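# Budgeting for a two-arm mobile robot that has to get through doors

Page maintained by Crisanto Enriquez, Flinderden site. Last revised in June. 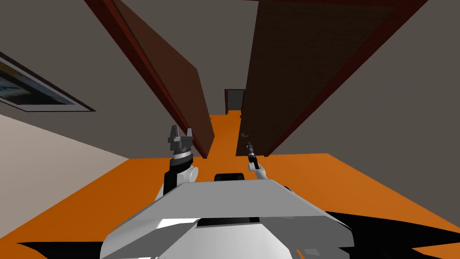 Start the budget with the building, and leave the robot catalogue closed until the door survey is finished. At Flinderden we did it the other way round and had to reissue the purchase request. Run each candidate through a simulated corridor before asking for a quotation. The render shows the kind of set-up we mean: a lever handle on the right-hand door, both doors swung in towards the middle, and a thicker arm on the left with a slimmer one on the right. Only a strip of floor is left between the two panels, and that is the dimension to settle first.

## 1. Survey the doors

Walk the full route with a tape and a spring balance. For each door record:

- clear width with the door fully open, measured from the panel face to the opposite frame
- handle type and height
- opening force at the handle
- direction of swing, and whether a closer is fitted
- threshold height

Flinderden has 52 doors on the proposed route. Twenty of them have closers, and these go on a separate sheet. A closer means the robot must hold the door while it drives, so one arm is occupied for the whole passage.

Mark every place where two doors can be open into the same stretch of corridor. Use the narrowest combined gap as the planning width.

## 2. Set the width limit

Take the planning width and subtract the clearance your safety assessor requires on each side. The result is the maximum travelling width, measured with the arms in the posture used for door work. Supplier data sheets usually give the width with the arms folded. Ask for both figures in writing.

## 3. Choose the end effectors

The arms need not carry the same gripper. A parallel-jaw gripper will take a door edge or a box. A narrow gripper is easier to place behind a lever. Price these separately:

1. gripper body and fingers
2. wrist adapter
3. spare fingers (allow two sets per gripper)
4. cable or hose between wrist and base
5. software licence, if charged per tool

Item 5 was missing from our first estimate. Prodholm includes it with the arm; Demchenko lists it as an annual charge. Compare the two over the service life you have assumed.

## 4. Simulate before you order

Ask the supplier for a model of the robot with correct joint limits and link masses. A model with correct outlines and guessed masses is good enough for checking reach, but don't use it to check door force.

Build the corridor from the survey. Furniture can be left out, but door frames and handles can't. Run each door type with varied starting positions and log every contact between robot and frame. Alvar Magnusson ran 292 passages for our shortlist, split evenly across four door types, and almost all of the frame contacts came from the elbow of the arm that was not holding the door. We now ask for elbow clearance as a line in the specification.

Allow engineer time for this step. It is a real cost and belongs in the capital request — finance will query it if it turns up later under maintenance.

## 5. Lay out the budget

Use these headings, in this order:

| Heading | Basis |
|---|---|
| Base and arms | Written quotation |
| End effectors and spares | Written quotation |
| Simulation and commissioning | Engineer days |
| Door alterations | Survey sheet |
| Charging point | Electrical contractor |
| Annual support | Supplier contract |
| Contingency | Site rule |

Door alterations are often cheaper than a narrower robot. Get a price for replacing round knobs with levers, and for hold-open devices linked to the fire alarm, before you reject a wide machine.

## 6. Request quotations

Send the survey sheet and the width limit with every request. State that the acceptance test will be carried out on your own doors, and name which ones. Rendeck returned a revised offer with a different base once it had seen our sheet, and the first offer would have failed at the stores entrance.

Keep the simulation logs with the order file. The commissioning engineer will need the starting positions to repeat the runs on site.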